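Bulis Kitchen Scale, Six Months In

I bought the Bulis scale last August, after my old spring one started telling me that every bag of flour weighed the same. I bake bread most weekends (and the odd cake when my neighbors the Jolys come over), so I wanted something that reads in grams and wakes up fast. It cost me $69, more than I'd planned to spend, but oh, I do love it!
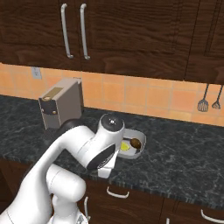

Palesa Jacobs wrote that hers drifted by 3 grams whenever she left a heavy bowl on it through a long knead, and she wondered if mine did the same. It does a little, Palesa. I press the zero button before the salt goes in and carry on.

The buttons are big enough for floury thumbs, and the display stays readable even under my widest mixing bowl.

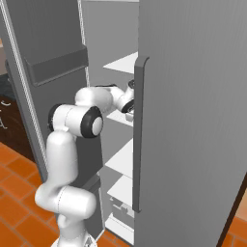 I weigh my starter on it too, straight in the jar, and small amounts are where it beats the Schmieder I tried at my sister's house. That one wouldn't notice a pinch of yeast if you begged it. The Bulis picks it up almost right away, though I do wish it waited longer before shutting itself off. Twice I've lost my place halfway through a 400 gram pour of water. 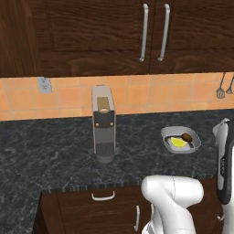
Cleaning and batteries

A damp cloth does it. The battery door is stiff, so keep a butter knife handy. I'm still on the first set.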